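Napkins: flat stack or rolled?

Bileo
Started sorting out the table linen for our autumn lunch and I'm enjoying it far more than I expected! Lots of peachy-beige squares, plus a few paler cream ones that sneaked in from another set. We need 16 places laid and I'd love a proper folded look – but do I fold flat along the hems, or gather them into a soft roll with a ring?

Same white table for both, the peachy-tan cloth flat in the first and gathered up in the second: 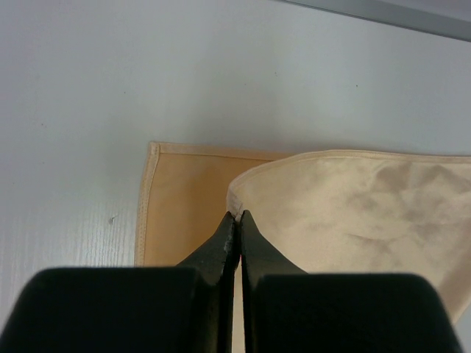
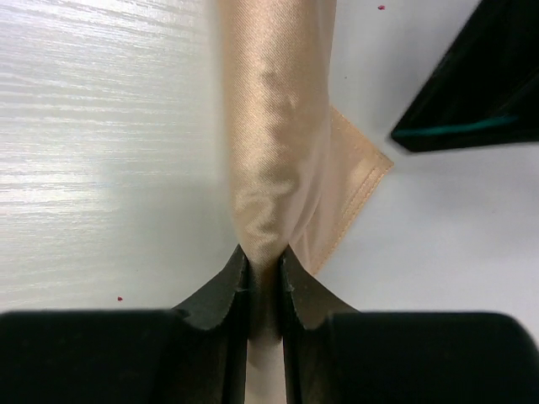

Gusov
Flat, every time. Match hem to hem, press, fold in thirds. Gathering puts creases into anything with a bit of sheen and they show all through lunch.

Loureiro
Can't agree with Gusov, sorry! A gathered napkin looks lovely and generous, and a crease or two never spoiled a pudding. Pinch it in the middle, let the corners fall where they like, ring on, done. I did 240 for a hall supper and it was the quickest fold I've ever tried.

Gusov
Quick, yes. Then somebody has to iron 240 of them.

Kevusmont
What are they made of? Polyester will spring out of a flat fold unless you press it with a damp cloth. Cotton behaves. Also I'd mix the cream in on purpose – every 4th place, say.

Bileo
Ooh, every 4th place, love that! No label on mine, so I'll test one with a cool iron tonight. Leaning towards rolled, sorry Gusov.

Gusov
Your lunch! At least press the hems first.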